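Thread on indoor air and ventilation in shared study buildings. Notes from reading the commissioning file for the Unddale health sciences building, which opens to students in September. 1/

Scope first. I am looking at the ventilation of the reading rooms and the two teaching kitchens. I am leaving out the labs, which run on a separate exhaust system and have their own rules. 2/

The building uses one dedicated outdoor air unit per wing. Heating and cooling are done in the rooms by fan coils. So the air you breathe and the temperature you feel come from different equipment, and a complaint about one often gets logged against the other. 3/

This matters for health because people judge air by temperature. A cool room with poor air exchange gets called fresh. A warm room with good exchange gets called stuffy. Comfort surveys are useful, but they are a weak test of ventilation. 4/

The Wallinon report (the commissioning firm) lists 7 open items. Most are labels, missing access panels and the like. I will go through the 4 that affect occupants. 5/

Item one: the carbon dioxide sensors in the reading rooms are mounted next to the doors. Every time a door opens, corridor air washes over the sensor and the reading drops. The controller sees the drop and closes the damper. People sitting at the far windows get less outdoor air than the log suggests. 6/

The fix is cheap. Move the sensors to an interior wall at seated head height, away from supply diffusers. Trirley, the controls contractor, has agreed to move them but has not given a date. 7/

Item two: the outdoor air dampers have a minimum position set in software, and that minimum was left at the default. A default is a starting point for the person tuning the system. It has no relation to how many people sit in the room. 8/

A reading room also gives off pollutants with nobody in it: new carpet, new shelving, adhesives, paint. Carbon dioxide says nothing about any of these. In a new building the minimum airflow does a lot of the health work in the first year, so I would set it high now and bring it down later with measurements in hand. 9/

Item three: filters. The units were run during drywall sanding with the construction filters in place - normal practice. The report has no record of those filters being replaced before the final airflow test. 10/

If the test was done on loaded filters, the fan speed was set against extra resistance. With clean filters the same speed moves more air than intended. With dirty filters taken as the baseline, the pressure alarm will trip late. Either way the test should be repeated. 11/

Item four: the teaching kitchens. The hoods exhaust more air than the supply system brings in. Some imbalance is intended, so that cooking odors stay in the kitchen. Here the gap is large enough that the corridor doors are hard to open with all hoods on. 12/

The doors are a nuisance. The health concern is where the makeup air comes from. A kitchen at strong negative pressure will pull air from any path it can find, including the loading dock side of the wall, where trucks idle. 13/

There are 2 ways to handle it. Add a makeup air unit tied to the hoods, or limit how many hoods run at full speed. Amano, the kitchen designer, prefers the first. The budget prefers the second. I think the second is acceptable if the limit is built into the controls and does not depend on a sign. 14/

Several of you asked about portable air cleaners as a stopgap. They remove particles well if sized for the room and run at a speed people will tolerate for noise. They do not remove carbon dioxide, and most do little for gases from new materials. Useful in the kitchens' seating area, less so for item two. 15/

On measuring it yourself: a handheld carbon dioxide meter is fine for comparing one room to another on the same day. Let it settle, keep it out of your own breath, and write down how many people are present and whether the doors are open. A reading without those notes is hard to use. 16/

What I would want to see before September, in order: filters replaced and airflow retested, damper minimum raised, sensors moved, hood limit programmed. The order matters - moving sensors before the retest means tuning the controls twice. 17/

I will post the retest numbers if they are released. The original report has 3 appendices and only the first is in the public folder, so the duct leakage results are still missing. If anyone has the other two, please reply with a link. 18/

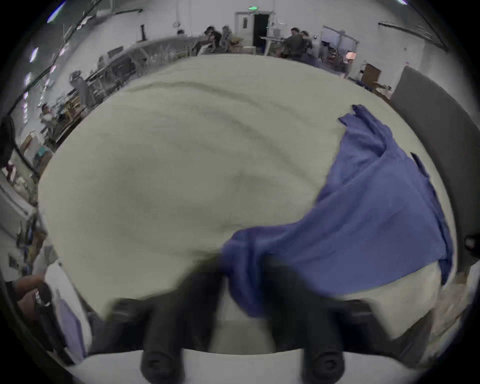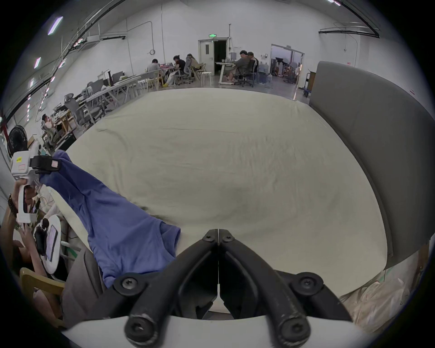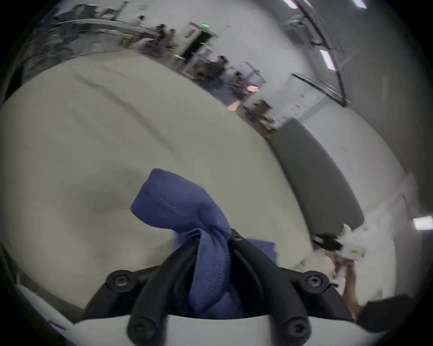
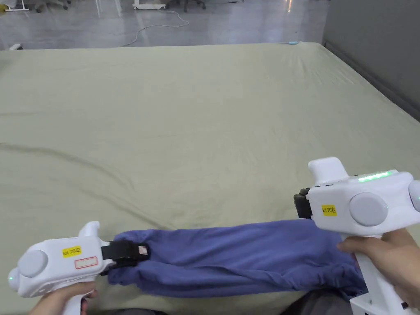

Blue cloth and grippers over a pale green sheet (last photo). 19/19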